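Workshop notebook, bench side, September, kettle on at 8.45

Hide glue again. I said at the end of the last entry that I would stop writing about hide glue, and I meant it at the time.

Where we were: the Comstead chairs, a set of six, came in with every joint loose and at least three kinds of previous repair. Two of them had been done properly. The rest had been done by somebody with a tube of something yellow and a great deal of confidence. The yellow stuff has gone like toffee in the mortises and will not shift for warm water, vinegar or swearing. It does shift for a sharp chisel, slowly, along with a little of the chair.

Today's job was meant to be simple. Make up test joints in offcuts of beech, glue them with three batches of hide glue at different thicknesses, leave them, break them, write down what happened. Gonçalo maintains we have known the answer to this for several hundred years. He is right, but the answer he knows is "until it runs off the brush like thin cream", and he and I do not buy the same cream.

Batch A. Pearls from the old Renetti sack, soaked overnight in cold water, just covered. Looked like frogspawn in the morning, as it should. Into the pot at a setting that claims to be 60 and reads 66 on the jam thermometer. I have turned the dial down and put a pencil mark on the casing. There are now four pencil marks on the casing and I could not tell you what the other three are for. If any of them is yours please come and claim it.

Batch B. Same pearls, half as much water again. Much nicer to brush. Suspiciously nice. It went on like paint and soaked straight into the end grain of the tenon shoulders, so I sized those first and gave them a second coat after 15 minutes. Squeeze-out was poor even so.

Batch C. The Paiva glue, sold as a higher strength, and it sets at a pace that suggests it has a train to catch. I got two joints together in good order. The third gelled while I was looking for the small clamp, which was on my apron. I closed it anyway, with the mallet, and have marked it C3 (LATE) so we can see how much harm that does. I would call this good experimental practice if anyone had asked me to plan it.

Room was cold first thing. I warmed the parts on the radiator, which helped with A and B and made no odds to C that I could detect. A hot air gun would do it more evenly. Ours is the one that smells of fish. If it goes anywhere near a customer's chair I want it written here that I objected.

Clamping. Hand pressure and a web clamp on the first of each batch, sash clamps on the others. I have a feeling we over-clamp everything in this shop, and I was going to measure it, and then I remembered that the thing for measuring it is lent out. So: "firm" and "firmer". Apologies to science.

Left all of them on the shelf over the sink, labelled in chinagraph. Please do not move them to make room for mugs.

Later, same day. Phone call from the Comstead people asking if the chairs will be strong. I said they would be as strong as they were when they were made, which went down less well than I'd hoped. They had somehow got the idea that modern glue would be "an upgrade". I explained, at more length than the caller had set aside, that the point of hide glue is that it lets go when asked. The next person to mend these chairs will want to get in without a saw, and I have met the next person to mend these chairs, in the sense that I am currently cursing the last one. There was a pause and they asked about the seats.

The seats. Rush on four of them, and something that was once rush on the other two. I have quoted 300 for the pair and the caller made a noise. We'll see.

Second day, after lunch. Broke the joints.

Method, if you can call it that: tenoned piece in the vice, bucket on the end of the rail, water into the bucket by the jug until something gave. The floor by the vice has not been this clean in years.

A1 and A2 held until the wood went. You can see beech fibres on both faces and hardly any bare glue line. A3 let go a bit sooner, half wood and half glue, and I think that was the dial business, as it was the first one done.

B failed in the glue, all three, and B2 before I had put down the jug. Starved joints. So Gonçalo's cream is single and mine was skimmed, and I have told him so, and he has been gracious about it in a way that I find hard to bear.

C1 and C2 as good as A, maybe better, but the bucket was full by then and I wasn't going to stand on the rail. C3 (LATE) came apart with a little click, like a biscuit. The glue inside had a skin on it and had never touched the other face properly. Worth keeping the pieces in the drawer to show anybody who thinks they can nip off and answer the door halfway through an assembly. I include myself.

Conclusions so far, to be argued with:

Use the A mix for the chairs. Thermometer in the pot the whole time and ignore the dial.

Keep the Paiva for small things that go together in one go. Stretchers into legs, all at once, on one's own, is asking for it. Might try it with a pinch of urea to slow it down. There is more than 45 grams left in the Reron tin, or there was before somebody used the lid as a saucer.

Dry run every chair with the clamps set and laid out in order. On the bench. Not on the apron.

Size the end grain. Yes, every time.

Still don't know what to do with the yellow. Steam lifted a corner of it on chair four and also lifted some of the finish, so that's a patch to blend in and I'd rather not have five more. Gonçalo wants to try acetone on a cotton bud, in the mortise only, with the door open. I'm willing to watch. If it works he can do the rest, and if it doesn't he can still do the rest but with the chisel.

Need before next week: pearls, web clamp ratchet (the good one has started slipping), chinagraph in any colour except the brown, which is invisible on beech, as I learned when trying to tell A2 from B1. A new jug. And would whoever has the pressure gauge bring it back, as I am down to adjectives.

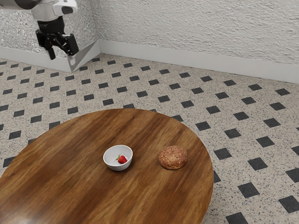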